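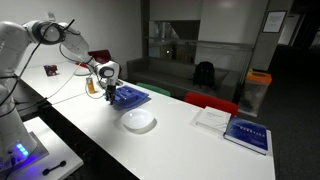

Blue divided tray on the long white table, May.

Progress report to the Willer Fund: the Drudow seed library
Prepared by Cor Boersma, project lead

Last updated: May

I'm very happy to be writing this one. When we sent you our last report the seed library was two shelves and a sign-up sheet at the Drudow branch, and I was worried we had promised more than a small town could use. The spring has settled that for me. Between the opening of the planting season and the end of this reporting period, members took home 1,446 packets of seed, against a target of nearly 1,000 for the whole year!

Beans went first, as they always do, and then tomatoes, and then (a surprise to all of us) parsnips. We had only a small stock of those and they were gone before the soil was warm enough to sow them. I have asked Wouters, our main supplier, to set aside a larger share for next spring, and they have agreed to hold the price if we order before the fall.

Catalog and labels

The new catalog is finished. It lists 1,553 entries, counting the duplicates we keep of older local varieties, and each entry now has a sowing window for our own valley. The old one used dates copied from the back of commercial packets, and those were weeks too early for anyone living up the hill. People noticed the change right away. One member brought back her old printed calendar so we could correct it with a pencil at the desk.

Labels took longer than planned. The first batch smeared in the damp, so we reprinted on heavier stock and lost most of a week to it. The cost came out of the printing line and we are still inside that line, though not by much.

Workshops

We ran six workshops and every one filled. The Saturday morning session on saving tomato seed was the liveliest - we had to borrow chairs from the reading room, and people stayed well past noon swapping stories about blight. Two of the six were held out at Imard, where there is no library branch, and I would love to do more there. The school let us use its kitchen, the drive is easy, and several families signed up on the spot.

The germination testing session was harder going. Folding damp paper towels is slow work, and the instructions I wrote were too long. I have cut them down to a single page and will try again with a smaller group.

Returns

Returned seed is the part of the project I care about most, and it is also where I have the least to show you so far. Most crops won't set seed until late summer. A few people who overwintered kale and leeks have promised us some, and we have envelopes ready at the desk with space for the variety, the street and anything the grower wants to say about it.

Budget and next steps

Spending is on track except for postage, which ran over after we began mailing packets to members who can't get to town. I think that service is worth keeping and would like to move a small amount from the travel line to cover it. Please let me know if you need a formal request.

Over the summer we plan to visit gardens, photograph the bean varieties while they are in flower, and build the drying racks for the back room. The lumber is already ordered. I'll send the return figures with the fall report, along with a revised order for Wouters - parsnips included.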